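I put 23 hours into Mosotside before I let myself write a word about it, mostly because I bounced off it twice. The opening is slow. You wake up on a ferry, you pick a background (I went with surveyor, which sounds dull and is kind of great), and then you walk up a very long hill while people tell you about taxes. Stick with it!

Once you reach the town of Talen, the whole thing opens up. Every quest there touches some other quest, and the game doesn't flag it for you. I sold a stolen ledger for 3,000 coins and felt very clever until the baker stopped speaking to me. I still don't know which of those pages had her name on it.

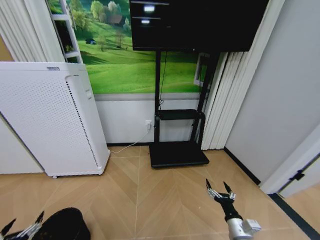

Combat is turn-based and a bit stiff in the early going. You get two actions, enemies get two actions, and until level five or so you'll be poking at wolves with a stick. Then you unlock stances and it gets chewy — my favorite lets you give up your next turn to copy whatever the last enemy did. I beat the bridge captain with his own shield bash and yelled loud enough to scare my sister.

My buddy Herman Teoh played the same stretch as a smuggler and we compared notes over tacos. Half of his companions were people I'd never met. He got Pramanik, a grumpy retired judge, as a party member. I'd fought Pramanik. So I'm jealous.

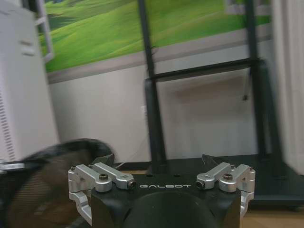

Now the grumbling. The inventory is a mess. There's one long list, no sorting by weight, and crafting junk piles up fast. Load times between districts are rough on my older PC, and I had one crash that ate a good chunk of the Trolen marshes. Save often, and save in more than one slot. The map also refuses to remember your markers if you fast travel, which drove me nuts.

The music makes up for a lot, though. There's a cello piece that plays at night in the marshes and I left the game running just to hear it while I did dishes.
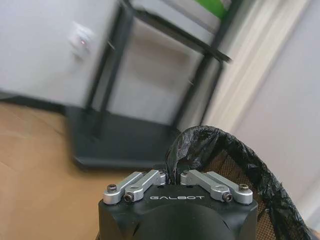
Silver links on both sides, with GALBOT printed between them.

Should you buy it? If you like reading, poking around, and living with dumb choices, yes. If you want quick fights and loot, wait for a sale. I'm starting over as a smuggler tonight.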